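Destden anuncia un mapa nuevo para Clarano, otra vez sin fecha

El estudio Destden ha confirmado que trabaja en un segundo tablero para Clarano, su juego de comercio marítimo por turnos. Se llamará Kurkcombe y llegará, según el comunicado, «después de septiembre». No se concreta cuánto después. 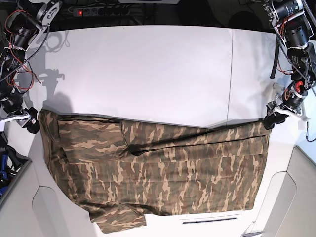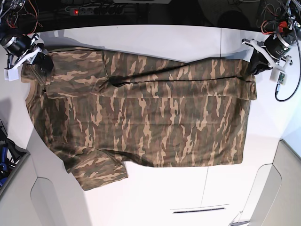
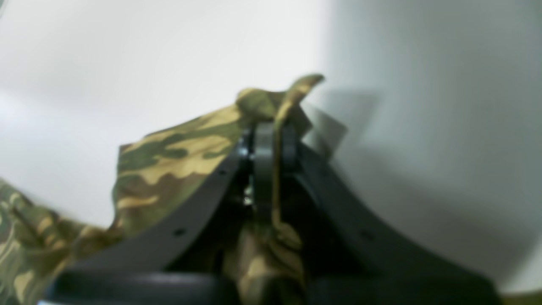
Tela de camuflaje sobre fondo claro.

El mapa tendrá 400 casillas y admitirá de 2 a 4 jugadores. Padmavathi Arumugam, responsable de diseño, sostiene que las islas estarán más repartidas y que los barcos de guerra servirán por fin para algo. Lo mismo se prometió con Sani, la expansión anterior, y los barcos siguieron amarrados en puerto casi toda la partida.

El estudio presume además de 3112 partidas de prueba. Arsalan Lodhi, encargado del equilibrio, admite que la mayoría las jugó la inteligencia artificial contra sí misma – un rival que, como sabe cualquiera que haya pasado una tarde con Clarano, rara vez ataca por mar.

Tampoco está claro el precio. Destden habla de «contenido adicional», fórmula que en Sani acabó siendo de pago. Las inscripciones para la prueba cerrada se abren el jueves en el foro del juego.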